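Posts > Fitzgerald Thibodeaux > Thread

The old tower from the Dedmont office is open. I paid 30 bucks for it, and I'm already negotiating with myself about the next 30.

1/ Side panel off. I had plans for this evening - they were not good plans. 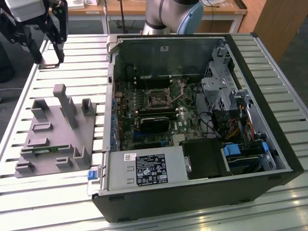

CPU socket vacant, graphics card still in residence.

2/ Shopping list: a processor, a cooler, thermal paste. My cart on Plusport says 176. My cart is not invited to dinner.

3/ Whoever picked blue for the drive tabs, I salute you. Even I can find those.

4/ Parts ordered. Lazăr wants it for spreadsheets.

Contact | © Kemham | Back to top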